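Skiletska: school timetable and attendance records

README for the shared extract

Skiletska is the scheduling module that sits behind the Dokness school office suite. This extract holds the timetable side and the attendance side, joined on a student key that means nothing outside these files. If you came for grades, they live in another module, with another README, written by someone with more patience.

What you get

sessions.csv: one row per taught period, 2647 rows
students.csv: one row per enrolled student, 1197 rows
rooms.csv: room codes, capacity, building
marks.csv: one row per student per session, present, late, absent or blank
changes.log: every edit to the timetable after it was declared final

The last file is the longest. Make of that what you will.

Where it came from

The records cover one fall term at Hindby, a school with two buildings and three opinions on when lunch is. Names, birth dates and home addresses were removed before export. Student keys were shuffled, so sorting by key won't give you enrollment order, and please don't try to work your way back to it.

Teachers appear as codes of four letters. A code starting with ZZ is a substitute. ZZZZ is a substitute whose details the office meant to fill in later.

Known problems

Room 600 isn't a room. It is the value the old system wrote when a class had nowhere to go, and the import kept it. It has a capacity of 1000, so the clash checker has always been very fond of it. Filter it out before you compute anything about space.

Blank marks are not absences. A blank means the register was never opened. Treat blanks as absences and Monday first period looks like an evacuation.

The late flag depends on the clock of the machine used to take the register. One machine in the second building ran eleven minutes fast until October, and its users have the least punctual students in the data.

Combined classes show up twice, once for each group, with the same teacher and room. Group by session_block if you want them once. 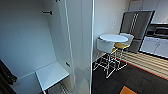

Marquez wrote in after the first release that session_block is empty for PE, so grouping on it folds the whole sports program into one enormous lesson. True, and still true in this release. For PE, group by teacher code, day and start time until the next export.

Loading

All files are UTF-8, comma separated, with a header row. Times are local and in 24-hour form. Read room codes as text, or the leading zeros vanish and the basement becomes the ground floor.

Load students and rooms first, then sessions, then marks. The loader will accept any other order and complain afterward, at length.

Uses

Fine: testing a timetable solver, trying out attendance reports, teaching joins to people who think joins are easy.

Not fine: ranking teachers, predicting which student will skip class, or any slide with the word "insight" on it that names the school.

Changes in this release

Duplicate marks from the September resync removed
Building codes now match between rooms.csv and sessions.csv
Column "misc2" dropped
Column "misc" kept, as two reports depend on it

Open an issue for anything else, and include the file name and row. "The numbers look wrong" has been received several times already and is under review.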